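Back at it

Friday already and I haven't written anything since October. Sorry. Work ate everything, then the move, then the holidays, then the flu (both of us). 3 January 2020 and the boxes are still stacked in the hall at Warnitwood.

So, the running. I said I'd do 40 minutes, 4 times a week. Did I? Nope. Managed 2 runs in all of December, one of them was mostly walking because Mudassar wanted to look at the ducks. Knees fine, lungs terrible. New shoes rub on the left heel, going back to the old ones til they fall apart. 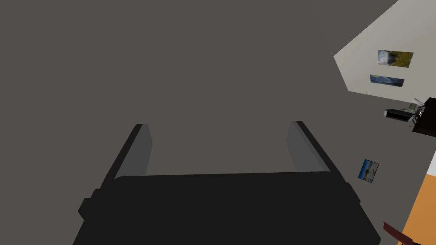 Wide open, nothing in it.

The plan this year is smaller. Out the door before breakfast, down to the canal, back by the bakery. No watch. I kept checking the stupid thing every few steps and it made me miserable. Amna Baloch ran the whole of last winter without one and she's faster than me by a mile, so there's that.

Food – still working on it. Too much toast. Made a giant pot of dal on New Years Day and it's lasted all week, bit sick of it now. If anyone has a soup recipe that doesn't need a blender please send it, ours is in a box somewhere. Probably the bottom one. 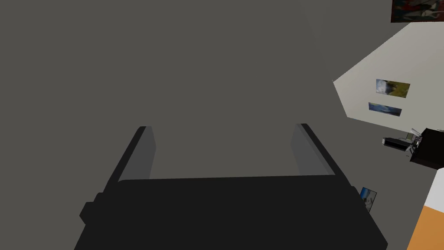
Two fingers, black and gray.

Oh and I signed up for the spring race. Paid and everything. 4000 runners, hills, a horrible early start. Mudassar Zaidi says he'll come and hold my coat, which I'm choosing to take as support. Training starts properly Monday, unless it's icy, in which case Tuesday.

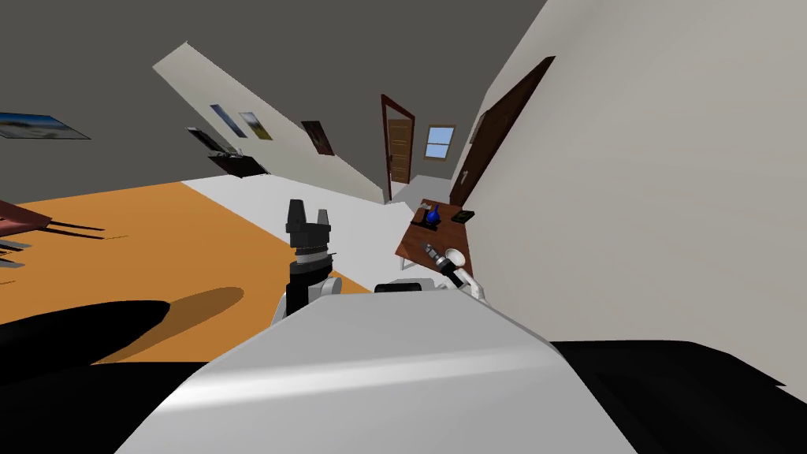 Orange rug, pale gray floor.

Also need gloves. Mine went missing in the move, and my hands were freezing yesterday, couldn't get the key in teh door when I got home. Any tips for thin ones that still keep the wind out? Leave a comment. Right, dinner. Dal again.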